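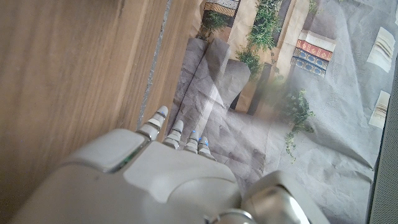
Home > Reviews > Lighting > Desk and table lamps

Home Reviews Guides Letters About

Tevari clamp lamp: five months at the kitchen table

I have never been a lamp person. For years I did everything under the big light in the kitchen, the one that came with the house, and if I couldn't see what I was doing I moved my chair. Then I started mending my own clothes (a long story involving a cardigan and a garden gate) and found that you cannot darn navy wool with navy thread under a ceiling light with your own head in the way. So in November I bought the Tevari clamp lamp, and I've been using it nearly every evening since.

It came from Plendside, the little homewares shop by the station, and it cost me 30 pounds without a bulb. I did grumble about the bulb. You get a lovely big box with a lot of cardboard in it, and then you have to go back out in the rain because there's nothing to screw into the thing! The box does say so, to be fair, but in tiny letters underneath the flap.

Putting it together

There isn't much to do. The arm slots into the clamp, the shade pushes onto the arm and you tighten two knobs. The leaflet makes it look like a much bigger job than it is, with three pages on the clamp alone, and I ignored most of it. One thing I'd say is do the clamp up before you put the arm in. I did it the other way round and the whole lot swung over and clonked me on the ear.

The clamp is good and strong. My table has a thick top with a rounded edge, which has defeated a pasta machine and one of those cherry stoners, and the Tevari gripped it first time. It has little felt pads so it doesn't mark the wood. One of mine has started to peel at the corner and I've stuck it back with ordinary glue, which seems to be holding.
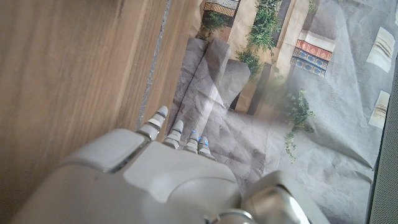 The arm is where I have mixed feelings. It bends in two places and it goes pretty much anywhere you want it, high up for cutting out and right down low for fiddly stitching. But it droops. It doesn't happen straight away – you set it, you get on with your sewing, and twenty minutes later the light is on your lap. Tightening the knob sorts it out for a week or so and then off it goes again. My neighbour Tariq Chaudhry has the same lamp for his stamps and he's put a rubber washer behind the knob. I've not tried it yet because I keep forgetting to buy washers.

What the light is like

Lovely, once I'd got the bulb right. My first one was far too yellow, very cosy and no use at all, and I couldn't tell my black thread from my brown. The second was a cool white one and made the kitchen feel like the dentist's. I've ended up with something in the middle and I can now sew black on black, which I'd given up on altogether. The shade is deep enough that you don't get the glare in your eyes, though whoever is sitting across the table might. My sister has complained.

It doesn't get too hot either. I used to have a metal lamp by the bed that you could have fried an egg on, and with this one I can take hold of the shade and move it while it's switched on.

The switch is on the cable and I wish it weren't. It always ends up on the floor, under the chair or under the dog, and I turn it on with my foot half the time. The cable is nice and long though, so no extension lead.

How it compares

I borrowed a Motaung from the library's lending shelf for a fortnight before I bought this. That one stands on a heavy base and doesn't droop at all, but the base takes up a good chunk of table and I kept putting my tea on it. The Mestent looks very smart and my sister swears by hers, only the light is built in, so when it goes you're buying a whole new lamp. I didn't fancy that.

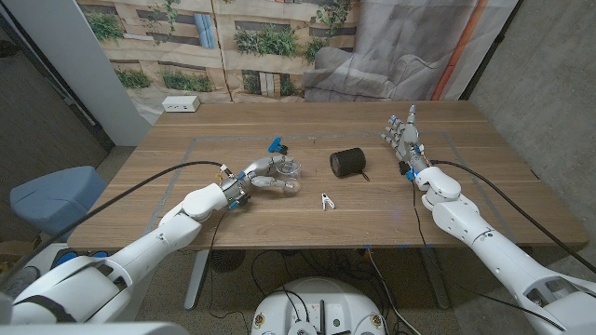 Would I buy it again?

Yes, I think so. For mending, jigsaws, doing the crossword and reading the small print on seed packets it's been a real help, and I like that it comes off the table in seconds when people are round for dinner. If they'd sort out that knob and put the switch on the shade I'd give it full marks. As it is I'm giving it 3 out of 5, perhaps a bit more on evenings when it stays up.

Plendside had it in white, grey and a dark green when I last looked. I went for the green and it hardly shows the dust.

Posted 24/04/2021

Print this page | E-mail this to a friend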